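Subject: Re: [grippers] Short pads vs. long pads, and where to put the wrist camera
From: Anahera Treloar
Date: 2025-12-01

Hi all, and thanks Hendrik for getting this going again. I've had both sets of fingers on the arm since I last wrote, so I have opinions now! 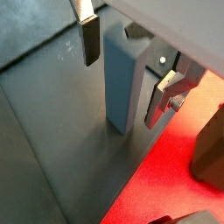
First the pads. I started with the long Rurkia ones and wanted to love them, I really did. They hold beautifully once they're on a block, but they're so deep that I kept touching the platform before I was low enough to get a decent bite on anything short. For tall, narrow blocks it doesn't matter a bit. For the flat ones it drove me up the wall. So I swapped to the short dark pads that Shona sent over (the Faulkner ones, from her own workshop, and she'll blush if you praise them on the list, so please do) and those are what I've left on.

Okay, Hendrik wrote:

> I am still choosing between the two finger sets and would like to hear
> from someone who has run both for more than an afternoon. My Nisia
> gripper came with the long pads and I get a clean grasp nearly every
> time, but the release is bad. The part sticks to one side and leans
> over. Is it the rubber, or is it my opening speed?
>
> Second question. Is anybody happy with a camera at the wrist? Mine
> loses the part behind the finger for the last bit of the approach and
> I am thinking of going back to a fixed one on a post.

On the release: I'd bet on speed, with a bit of rubber thrown in. I had the very same lean. What fixed it for me was opening in two steps, a tiny slow one and then the rest at full speed. I ran 359 picks with the short pads that way and had 9 blocks go over, and most of those were early on when I still had the first step set too wide. With the long pads and the single fast open I gave up at 43 picks, so don't treat that as a fair fight. Wiping the pads with alcohol helped too, but only for a little while and then you're back where you started.

On the wrist camera: I'm keeping mine, but I do know what you mean about losing the part. Two things made it bearable. I turned the approach so the fingers come in from the side of the view and the block stays near the middle as long as possible. And I stopped asking the camera to do the last stretch at all - the controller takes one good look from higher up, settles on a position, and goes down on that. Zdenka thinks this is cheating. Zdenka has a post the size of a streetlight bolted to her bench, so she can hush.

What I like about the wrist view is that I can see the pad edge and the block together, and if a finger is sitting a touch crooked in its bracket I catch it before I've wasted a morning. With my old fixed camera I only ever found out from the scrapes.

A few odds and ends for whoever wants to copy any of this. The bright red surface next to my platform was a pain for color matching, and it throws a tint on the metal as well, so I ended up working from edges. Gray-blue on slate gray isn't exactly easy either! If I were starting over I'd pick parts in some loud color and save myself the grief. Also check your bracket screws after the first hundred or so cycles. Mine had backed off a hair and I blamed the calibration for two whole evenings.

Rangi, you asked me off list about the Semness controller. It's fine. The software is clunky and the log viewer chokes on anything long (my biggest log is 2,615 lines and it takes an age to scroll), but the grip force setting does what it says and it hasn't crashed on me yet. I can send you my settings file if you'd like it, just tell me which firmware you're on because the older one wants the numbers in a different order.

Hendrik, if you try the two-step open, could you do it with the long pads and leave everything else alone? I'd like to know if I was unfair to them. I still have mine in a drawer and could be talked into another round in March, once I have the bench back.

Cheers,
Anahera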